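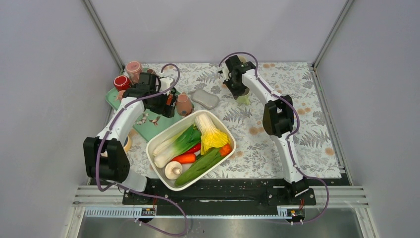

3.2 What counts as sorted

Most studies of play kitchens score tidiness at the end of a session, and we doubt that the score means much. A scorer is asked whether the food is "put away," and the answer depends almost wholly on whether there is a container in the middle of the table. Figure 2 makes the difficulty plain. The cucumber, the carrot, the leek or green onion and the bok choy share one white basin, and under the Plokell scale that earns full marks for storage. The mushrooms are another matter. One lies in the basin with the other vegetables, while pieces of mushroom are scattered on the cutting board to its left. Is that a sorting error, or is it food being prepared? The scale has no entry for food being prepared. Its authors treat a board as a surface like any other, so the same pieces that a cook would call ready are scored as mess.

We went back to the 349 table layouts in the Traltutgate set with this in mind. Echevarría had argued that scorers settle such cases by common sense and that the effect washes out over a large sample. We could find little support for this. In 15 layouts the two scorers disagreed on every item that touched a board, and their notes suggest that each was applying a firm rule of their own. One wrote "on board = in use" next to each item. The other wrote nothing and took off the point. Averaging two rules does not produce a third one that anybody can defend.

Figure 2. Toy vegetables in a basin, with mushroom pieces on a cutting board. Play kitchen table, Quintanilla layout.

The drinking and pouring things raise a second problem. Earlier work lumps cups, mugs and pots together as "tableware" and expects them to end up in one place. Real kitchens seldom work that way. A mug may live on a hook, a teapot on a shelf, and a pitcher wherever there is room for it.

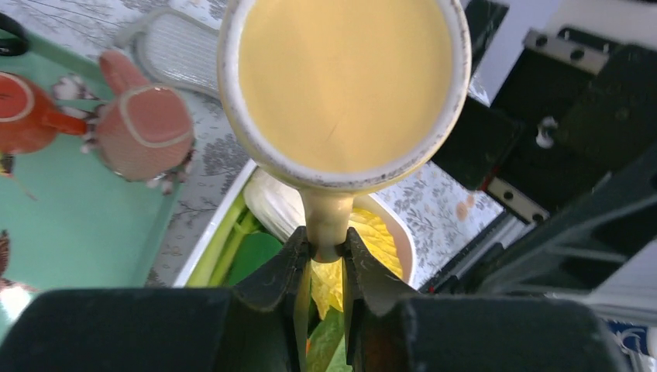
The Cuvell revision tries to repair this by letting scorers accept any grouping that "makes sense by use." We are not persuaded. Of the 1,894 item placements rescored under the revision, 747 changed category, and the written reasons are thin. "Goes with tea" appears again and again, sometimes for a cup standing alone at the back of a table. A rule loose enough to allow that will allow nearly anything, and higher agreement between scorers is then no great achievement.

For these reasons we report container use and board use separately in Section 4 and give no overall tidiness score. Readers who want one can work it out from the tables, though we would ask them to say which scorer's rule they are following.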